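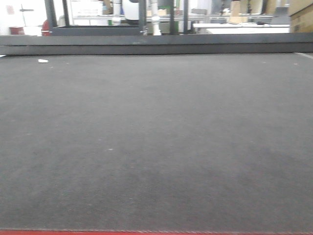 The gray mat at Corside, with the workshop behind it.

I expected Natanael Lacerda to show me something big. He walked me straight to a piece of dark gray carpet on a glossy red surface and patted it like a dog.

"People come in and look at everything else first," he said, laughing. "I always start with the floor!"

Natanael shares the Corside workshop with Duangjai Wongsuwan, and the two of them have spent a lot of time (a lot!) on what to put under their work. They tried bare red first. "Glare everywhere," Duangjai told me. "I had a headache by lunch." Then came a rubber sheet from Avell, which she liked and he hated, and then the carpet, cut from the end of a roll.

So what's wrong with it? "Lint," they said together.

Every tiny pale speck shows up on that gray. Duangjai goes over it with a tape roller in the morning and again at four. "He tells me it's clean. I bend down and there's a white crumb looking at me."

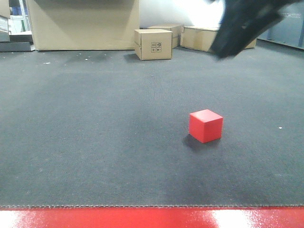

The red cube on the carpet, boxes at the back.

I asked about the cube, which I'd been itching to pick up. Natanael likes the plain color. "Red on gray, you find it right away," he said. Duangjai would have gone with yellow, and she brought it up 2 more times before I left.

The cardboard boxes are her department too. She flattens the ones she can and keeps the sturdy ones, and she's still hoping for a shelf from Kultville by June. Natanael thinks the boxes are fine where they are.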